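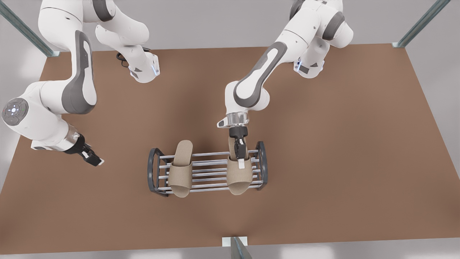

Du rangement des entrées dans l'habitat collectif

L'entrée d'un logement est une pièce que les plans mentionnent à peine. Les notices de vente lui réservent une ligne, quelquefois deux, et la surface qui lui est attribuée dépend le plus souvent de ce que les autres pièces ont laissé. Il m'a paru utile de consigner sur ce blog les observations réunies depuis mon installation à Drornard, dans un immeuble où la question se pose à chaque palier.

Le logement que j'occupe dispose d'une entrée de 4 mètres carrés, desservant la cuisine à gauche et le séjour en face. Le bâtiment compte 37 appartements, distribués selon deux plans types. Dans le premier, une niche est prévue derrière la porte palière. Dans le second, elle a été supprimée au profit de la salle d'eau, et les occupants déposent manteaux, sacs et chaussures le long du mur de circulation.

Le règlement de copropriété interdit tout dépôt sur les paliers, paillassons exceptés. Cette disposition est ancienne et je la tiens pour fondée : les paliers servent à l'évacuation. Elle reporte toutefois à l'intérieur du logement ce que l'on plaçait autrefois devant la porte, notamment les bottes et les parapluies.

Sur la profondeur des meubles

Un meuble à chaussures de profondeur courante réduit sensiblement le passage. J'ai d'abord retenu un modèle fermé de la série Brenholm, dont les abattants basculants conviennent aux chaussures de ville. Les chaussures montantes n'y entrent pas. Après un hiver d'usage, il a été déplacé dans le débarras et remplacé par une étagère ouverte, plus étroite, fixée à 5 centimètres du sol afin de permettre le passage du balai.

L'étagère ouverte impose une discipline que le meuble fermé dispensait d'observer. Chaque membre du foyer y dispose d'un emplacement, et les paires hors saison sont retirées en avril, puis remises en place en octobre.

Sur l'éclairage et les revêtements

L'applique d'origine éclairait le plafond et laissait le sol dans l'ombre. Elle a cédé la place à un luminaire orienté vers le bas. Quant au revêtement, le carrelage demeure préférable au parquet sur le premier mètre, en particulier dans les régions pluvieuses. Une bande de tapis brossant, posée à fleur, complète utilement l'ensemble.

Une prochaine note traitera des portemanteaux muraux et de leur fixation sur cloison légère.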